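Brestley Coffee and Sleep Diaries

README, last changed 24 February 2020

What this is

Diary entries from 164 adults who wrote down what coffee and tea they drank, when they drank it, and how they thought they slept that night. The entries cover 9 weeks and there are 3130 of them after cleaning. Everything is self-reported. If you came looking for proof that a cup after lunch ruins your night, please read the rest of this file first.

Why it exists

The diaries were started after Indora, a sleep app, told its users in Brestley that cutting afternoon coffee would give them "measurably deeper" sleep. We asked how it was measured and got a link to the app's own sign-up page. A diary study is a weak way to check a claim like that, but it was the one we could afford.

Files

diary.csv - one row per person per day
people.csv - age band, usual bedtime, shift work yes/no
drinks.csv - one row per drink, linked to diary.csv by entry_id
notes.txt - free-text remarks, names and street names removed

Main columns in diary.csv

entry_id: row number, means nothing else
person_id: random, does not match sign-up order
last_drink: time of last coffee or tea, to the nearest half hour
in_bed: time the person says they got into bed
sleep_score: 1 (terrible) to 5 (great)
woke_up: number of times, as remembered the next morning
filled_in: time the form was sent

Look at filled_in before you use anything. Plenty of people sent several days at once, and I don't believe anybody remembers how often they woke up last Tuesday or what time they had tea. We kept those rows and flagged them as "batch". You may well want to drop them.

How sleep_score was made

People picked a number. There was no training and no agreed meaning for a 3. One person gave every single night a 4, including one where the note reads "up till dawn, sick." That row is still in there. We did not fix scores to match notes, for the simple reason that we'd have been guessing. 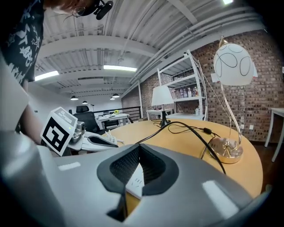

Wilson Castaño thinks this is too harsh, and said so on the draft: a rough score from the same person, day after day, still tells you when that person had a bad night, and you only get into trouble when you compare one person's 3 with somebody else's. Fair enough. I'd accept that for people who filled in the form daily. I still wouldn't hang a headline on it.

What the data seems to show

Less than you'd hope. People who report late coffee also report slightly worse sleep. They also go to bed later, work more shifts, and had mostly heard the Indora claim before they joined. Anyone told that coffee wrecks sleep is going to score a night after coffee a bit lower. We have no way to take that out of the numbers.

The Altesthorpe group looks better rested than the Brestley group on every measure. Before you write that up, note that Altesthorpe joined late and its entries run over the December holidays, when a lot of people weren't setting an alarm. 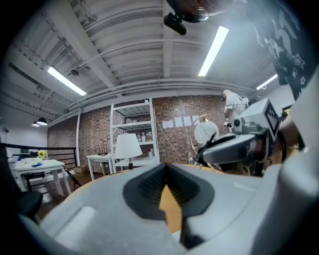
Tube lights and pipes below the exposed steel decking.

Known problems

Cup size was never asked. A "coffee" can be a thimble or a bucket.

Decaf was added to the form partway through. Early rows with decaf = blank mean "not asked", and later ones mean "no". Use the form_version column to tell them apart.

Soda, energy drinks and chocolate are missing, apart from a few mentions in notes.txt.

Clock times on shift workers' rows can fall on the wrong side of midnight. The Urbańczyk script shifts the obvious ones. It also shifts a few that were fine, so the original values are kept in last_drink_raw and in_bed_raw.

Please don't use it for

Advice to any one person about their sleep. Ads. Ranking towns. Training a model that hands out sleep scores, unless you are happy for it to learn what people feel like typing before breakfast.

Reuse

Free to use and share with credit to the Brestley diaries. If you find an error, send the entry_id and what you think is wrong with it. Corrections go in the change log with the old value left next to the new one.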